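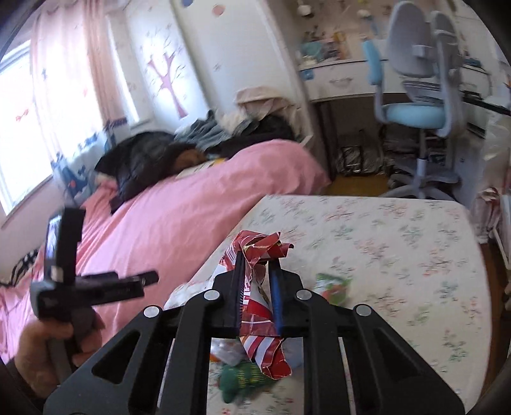
Palesa Mathebula wanted to know why we kept picking up snack wrappers when the project plan said boxes. The short reply is that boxes were too easy. By the second week of October we could pick up a box on every try, and the recordings all looked alike.

A wrapper folds when the jaws close on it. If you squeeze near the top, the rest hangs down and swings on the way to the drop point. We had to learn to close slowly and wait before lifting.

Our project, Flillen, collects hand-held gripper demonstrations of tidying up a small table. Margaux Pruvost and Gaspard Guérin did the recording. Piret Ozoliņš checked the files and wrote the labels.

We recorded 60 demonstrations and kept 47. The 13 we threw out had these problems:

Wrapper slipped before it cleared the tabletop
Recording started after the grasp
Two items picked up together

Most of the slips came from gripping only the edge of the wrapper. Gaspard changed his approach so the jaws came down over a fold, and that helped. Margaux found it easier to keep her wrist still and move from the elbow.

We have not trained anything on the wrapper set yet. Hervé Bodin asked us to redo the labels first, as we had used 2 different names for the same grasp. Piret is working on that now and plans to have the new file ready by Monday.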